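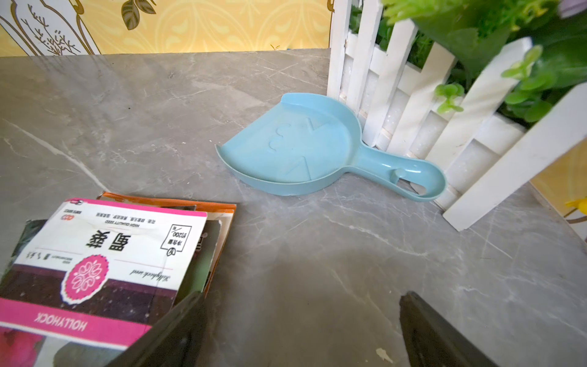
Tirkley 2指電動グリッパ TG-2 補修用指先キット

製品概要
TG-2シリーズ用の交換指先(左右1組)と保持ばねのセットです。指先は黒色つや消し仕上げ、先端は平形です。種子の小袋、ちりとり、小型の園芸用品など、形状と厚みが揃わない物品の卓上ハンドリングに使用する機体を対象とします。

対象機種
TG-2 全型式
TG-2L(ロングストローク型)は対象外です。Lillavano製アダプタを介して取り付けている場合は、アダプタの型式を確認のうえご注文ください。

重要:保持力低下に関するお知らせ
製造番号が1505以前のTG-2において、把持中に電源が遮断されたとき、保持ばねが規定の力を維持できず、ワークが落下する事象が確認されています。3月の出荷分から対策済みのばねに変更しました。

発生条件
・開閉回数が約2000回を超えた指先を継続使用している
・薄物と厚物を交互に把持している
・非常停止による遮断を繰り返している

症状
初期には、閉動作の完了信号が出ているにもかかわらず指先の間にすき間が残ります。進行すると、エラーコードE5(位置偏差過大)が断続的に発生します。E5はリセット操作で解除できますが、解除後の運転継続は避けてください。原因が残ったままの場合、次の遮断時に落下に至ることがあります。

使用者による点検
1. ロボットを停止し、主電源を切って施錠する。
2. 指先を手で開き、離したときに左右が同時に戻ることを確認する。
3. 先端の平面部に欠け、段差、片減りがないか確認する。
4. 取付ねじの合いマークのずれを確認する。
5. 電源を投入し、無負荷で開閉を5回行い、E5が出ないことを確認する。
いずれかに該当する異常があれば、指先とばねを左右同時に交換してください。片側のみの交換は認めていません。

作業面に関する注意
指先を作業面に沿わせて薄い袋の縁を拾う動作では、先端が天板に接触しやすくなります。接触検知のしきい値を初期値より上げて使用しないでください。輪状の持ち手や突起のある物品は、持ち手ではなく本体の縁を把持位置に設定します。柵など背の高い物の近くでは、開動作時の指先外側の余裕を別途確保してください。

キット内容
指先(左・右)各1
保持ばね(対策品)2
取付ねじ一式
交換手順書

取付後の設定
制御ソフトVahidiの「保守」画面で開閉カウンタを0に戻し、原点復帰を実行します。カウンタを戻さない場合、交換時期の警告が正しく表示されません。旧版のVahidiではカウンタがE5の履歴と同時に消去されるため、必要な履歴は事前に保存してください。

無償交換
対象の製造番号をお持ちの場合、本キットを無償で提供します。取り外したばねは廃棄せず、同梱の袋に入れて返送してください。受付はBalberg サービス窓口、月曜は午後1時からです。製造番号は本体底面の銘板に記載されています。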